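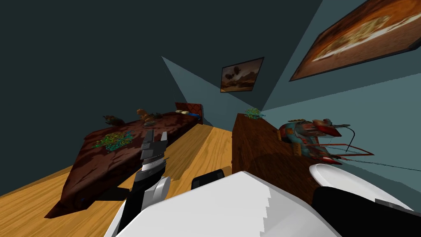

Progress report to the Bosman small grants program
Project: Kokarard, a two-arm home robot built in a shared workshop
Written by: Michalis Politis, for the Sturkley workshop group
Friday, June 30, 2023

Dear Lakshmi Reddy,

This is our second report. The first one covered the period until April and spoke mostly of the frame and the purchase of motors. The present one covers the work since then, on the arms, the grippers and the simulated bedroom where we test the control program before we run it on the real machine.

1. Work on the arms

Both arms are now mounted on the body. Lefteris Drakos made the shoulder plates again, from thicker aluminum, after the first set bent when the arm was stretched fully forward. The new plates are heavier and we had to tune the shoulder motors again, which took nine evenings. The left arm now reaches to the floor and back without shaking. The right arm still makes a small noise at the elbow when it turns slowly. We think it is the bearing, and a new one is ordered from Rekell.

The cables were a bigger problem than we wrote in the first report. Two times a cable was pulled out at the wrist, and after the second time Makis Athanasiadis moved all of them to the inside of the forearm. For this he had to print the forearm covers again.

2. Grippers

The jaws have a ridged surface on the inside, as we proposed in the application. On the workshop table the left gripper picks up socks, a folded towel and a plastic cup. Thin paper it does not pick up well, and we have stopped trying this for the moment.

The right gripper is assembled but we have not calibrated it yet.

3. Simulation

This is where most of our hours went. The simulated bedroom has a plank floor, a bed with a dark maroon-brown blanket, a wooden dresser, teal walls and two paintings. On the bed there are pillows, a stuffed figure and a pile of green, teal and yellow clutter. The clutter is difficult for the program, and for this reason we want to keep it. When the pile has many colors and no clear border, the program often decides that it is one large object, and then it plans a grasp which is too wide for the gripper.

The camera in the simulation moves with the robot body, and when the body leans, the whole room leans in the view. At the beginning our floor detection did not accept this. It expected the floor to be level and it refused to plan any movement. Michalis Sarantis rewrote this part in May, and it now takes the lean angle from the body before it looks for the floor.

We did 374 test runs in the simulation in this period. The results are saved on the workshop computer and I can send the full table if you wish to see it. The most common failure is still that the arm comes too low beside the bed and touches the side of the blanket. The second most common is that the program loses its own left arm when the gripper is between the camera and the bed - it takes the gripper for a thing which must be picked up.

4. Budget

We are inside the budget for motors and electronics. For aluminum we spent more than planned, because of the second set of shoulder plates. I ask your permission to move the remaining money from the line "transport" to the line "materials". We did not use transport at all, as Lefteris carried everything in his own car.

5. Delays

We are seven weeks behind the plan. A part of this is the shoulder plates and a part is that the workshop was closed in April for the repair of the electrical panel. I do not expect that we recover all of this time. I would like to propose that the public demonstration is moved from September to November, if this is possible in your calendar.

6. Next steps

- replace the bearing in the right elbow
- calibrate the right gripper
- correct the arm height beside the bed, first in the simulation
- first real test with a bed, in the back room of the workshop

Please let me know about the budget change and the new date. You are welcome to visit us any Thursday evening, when all four of us are at the workshop.

With respect,
Michalis Politis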